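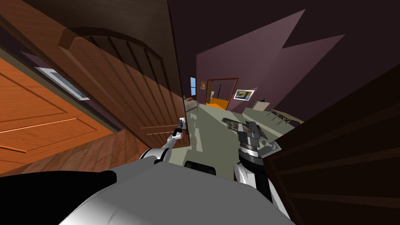
棕色木门与金属把手

工资预支到底是不是借钱
讲稿备注，下午场，自己看的版本

开场不要寒暄太久。上次在 Zavala 讲，光感谢主办方就用掉了一页的时间，后面问答只剩一个问题。直接进。

第一句话：“在座有谁的公司给员工开通了工资预支？”等人举手。别急着往下讲，等一下，总有人要先看看旁边同事举没举。然后问第二句：“谁能说出来，员工每取一次要付多少钱？”这时候手一般会放下去一大半。如果没放下去，就说今天这屋子里的人比我上回遇到的认真，接着讲。

翻页

工资预支是什么，给不熟的人讲一遍。员工这个月已经干了半个月，工资还没发，平台先把其中一部分打给他，发薪日由雇主从工资里扣回。平台的说法是：这是你自己的钱，只是早一点拿到，所以不算贷款，没有利息，也不查征信。

这句话拆开看，每半句都有点道理，合起来我就不太信。钱在打到员工账上的那一刻，是谁出的？多数方案里是平台垫的，雇主一分钱没提前掏。平台垫钱，到期收回，中间收一笔费用。换到别的行业，我们管这个叫什么，大家都知道。叫法可以商量，现金流没法商量。

（这里语气收一点，台下可能坐着平台的人。）

翻页：Clatik 的收费页

Clatik 的写法很典型：每次 9 元，“一杯咖啡的价格”。页面上没有年化，客服也不给年化，说因为不是贷款所以不适用。我们自己算。

取 900 元，离发薪还有七天，付 9 元。百分之一，七天。一年五十二周，简单乘一下，百分之五十二。如果只取三百，同样付 9 元，那就是百分之三，七天，再乘，一百五十六。越是手头紧、只敢取一点点的人，付得越贵。离发薪只剩一两天才取的人更贵，这个留给大家回去自己算，不要在台上算，上次我算错了一个小数点，被第三排纠正。

会有人反驳：绝对金额这么小，算年化是吓唬人。这个反驳不算无理。一年用一次，9 元确实不值得开一场讲座。问题在于没有多少人一年用一次。固定收费的产品要赚钱，靠的就是次数，那我们就看次数。

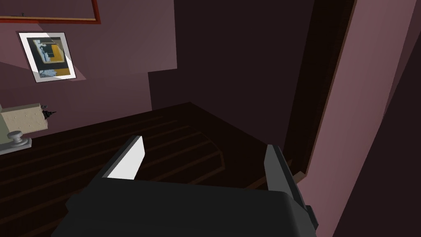

紫灰色墙面的房间，深色木地板

Tometti 的例子。讲清楚来源：数据是他们人事部门自己整理的，Danai Panagiotou 给我看过汇总表，没有给明细，所以我只能讲到汇总这一层。开通之后有 326 名员工用过。她最初的预期是应急：车坏了，孩子看病，房东突然催款。汇总表里看到的是另一种样子，用过的人里面，大部分在下个月又用，再下个月还用，而且日期越来越靠前。

我自己的解释：这个月提前拿走一截，发薪日到手的就少一截，少了这一截，下个月中旬就又不够。窟窿是固定的，每个月往前挪一次，每挪一次付一次过路费。这和发薪日贷款展期的走法一样，只是每一步更小，更不疼。

要老实交代：这是解释，不是证明。也可能这些人本来就月月不够花，没有预支也会去刷信用卡，甚至去借更差的。Tometti 没有对照组，谁也说不准。平台拿同一类数据，会讲成“用户黏性高、满意度高”。同一张表，两种讲法，我建议大家两种都先不买账，去要明细。

翻页

满意度调查这一页，讲快一点。

Retell 发过一份宣传册，说用户普遍觉得“压力减轻了”。我去找问卷，找到的是在打款成功页面弹出来的一道题。钱刚到账的那一刻问你心情怎么样，答案能差到哪里去？要问应该在发薪日问，在他看见到手工资少了一块的时候问。我写信问过他们有没有发薪日的版本，五月写的，收到一封自动回复。

这里台下通常会笑，不要跟着笑，也别再多损一句。后面还有一页讲 Retell 做得比较好的地方，前面损太狠，后面就没人信了。

翻页：他们做对的

Retell 有两点确实比同行好。一是允许雇主替员工付手续费，员工这一端真的是零；二是可以设置冷却期，连续用几个月之后自动暂停。我把合同模板从头到尾看过，这两条都在。但是默认都是关的，要雇主自己去打开，而且费用由雇主承担那一项放在附件里，销售来谈的时候没有主动提。所以今天如果只记一件事，记这个：问他默认值是什么。

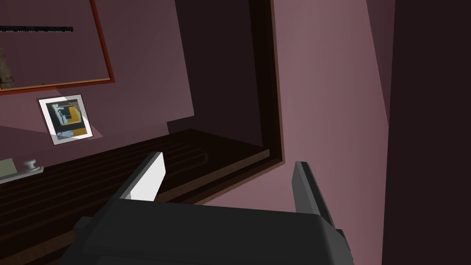

再往下说雇主这边的动机。平台卖给人事部门的理由是降低离职率，员工能提前拿钱，就不走了。我问过好几家，降了多少，和什么时候比，同期有没有涨过工资。能把这三个问题都答上来的，我还没有遇到。有一家给我看的下降，正好赶上当地同行裁员，那段时间谁都不敢走。

还有一种比较隐蔽的好处。有了预支，改发薪周期的压力就小了。Pacita Belmonte 在做薪资核算的时候，提过把月薪改成半月薪，员工等钱的时间直接少一半，不用平台，也不用手续费。系统支持，银行那边多出来的转账成本也谈得下来。方案递上去，回来的批示是：已有工资预支福利，暂不考虑。她讲给我听的时候很平静，我倒是气了一会儿。征得她同意可以讲名字，不要讲公司。

（如果时间不够，这一段也要保留，砍后面的监管那页。）

翻页：监管

监管讲不讲看现场。各地口径不一样，有的地方倾向于当信贷管，有的地方留了口子，有的地方还没表态。我不是律师，不要在台上替任何地方下结论。只讲一个判断办法：发薪日扣不回来的时候怎么办。员工离职了，工资不够扣，平台是认亏，还是追讨？合同里写追讨的，不管首页写得多好听，我都按贷款看。写认亏的，可以再往下谈。

还有“小费”模式也提一句。有的平台说自己不收费，只请用户自愿打赏，默认勾好一个数，想改成零要多点几下。自愿不自愿，拿手机自己走一遍流程就清楚。走的时候注意改成零之后页面上那句话，有的会写“您的支持帮助其他同事”。这种句子是有人专门写的，也有人专门测过。

翻页：额度

Clatik 的额度上限是 2000。有听众会说，有上限就说明它负责任。看怎么算的。这个上限是按单次算，不是按月累计，取完还能再取，只要考勤系统说你又干了几天。我让一位朋友照着试，一个发薪周期里取了三次，应用没有给过任何提醒，只在第三次之后送了一张优惠券，下次免手续费。

讲到优惠券停一停，让人消化。 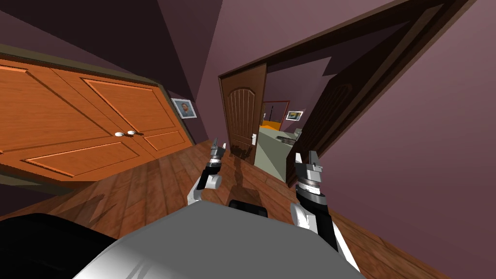

走廊左侧的橙色木衣柜，墙上挂着一幅小肖像

最后给人事和财务同事的清单，口头讲，不放幻灯片，放了大家就只顾拍照：

手续费谁付，默认谁付。
单次上限和每个发薪周期的累计上限，分别是多少。
费率能不能按年化给一个数，不给的话，请对方书面写明为什么不给。
员工离职时没扣完的部分怎么处理。
用了几次之后会不会提醒，提醒的文字拿来看。
能不能每个季度拿到按使用次数分组的匿名数据。拿不到就别签，或者签短一点。
有没有认真算过改成半月发薪的成本。

有人会问我是不是主张一律停掉。不是。已经开通的，突然关掉，月中那几天最难受的还是员工。先把手续费接过来由公司付，再把冷却期打开，看两三个周期的数字，然后再谈去留。这个顺序不要讲反，上次有人听成“回去马上关”，后来写邮件来问我怎么收场。

可能的提问，先备着：

“信用卡取现不也收费吗？”收，而且也贵，但它必须告诉你年化是多少，你可以比。

“员工是成年人，让他们自己选。”同意。那就把价格写清楚再让他们选。现在首页上写的是咖啡。

“你有没有收哪家银行的钱？”没有。讲课费是主办方付的，车票自己买的。

“有没有你愿意推荐的平台？”目前没有。Retell 把那两个默认值改过来，我可以再看一遍。

如果有人追问 Tometti 的具体次数分布，就说汇总表里没有，不要凭印象报数。Danai 那边说会去申请明细，还没有下文。

投影遥控器记得自己带电池。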